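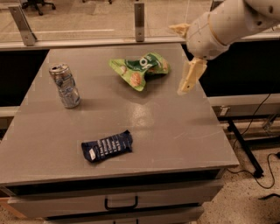
Re: Litter on the Gorkcombe trail, what are you all carrying out?

mudhen191
Did the Gorkcombe loop again in May and I'm still grumbling about it. Picked up as I went and the top of my pack was nothing but snack bags, bar wrappers and crushed cans by the second gate. Who hikes up there with a can of soda and then can't carry the empty back down? It weighs nothing! Anyway, I want to ask the county for a trash barrel at the Nisbet lot. Anybody want to sign a letter with me?

ridgewalker_t
I'll say no, sorry. We had a barrel at Tillar for 2 summers and it was a disaster. It filled up by noon, raccoons got in, and then there was more junk on the ground than before. People see a full barrel and just set their stuff next to it.

mudhen191
Well sure, if it only gets emptied once a week. I'd want it done more often than that.

ridgewalker_t
By who, though? The county can't even get the outhouse door fixed.

pennyloafer
I'm with mudhen on this one. My kids are always asking where to throw things away and I end up with sticky wrappers in my jacket pocket all day (found a granola bar one in the washer last week, what a mess). A barrel with a lid that latches would be fine. They have those at Pridivel and I've never seen a raccoon near them.

oldboots
Pridivel charges for parking. That's where the money comes from.

pennyloafer
Okay, fair point. I'd pay a dollar to park though.

oldboots
I wouldn't. Been parking there free for 27 years.

ridgewalker_t
What about a sign and a box of free bags at the trailhead? Somebody could pick up a roll of 100 pretty cheap. I'd chip in for the first one.

mudhen191
Hmm. I could live with bags – but I'm still writing my letter. Meeting is Jul 23, 1999 and I'll bring it up there. Does anyone know if you have to sign up ahead to talk?

pennyloafer
You do, there's a sheet by the door. Get there early, it fills up.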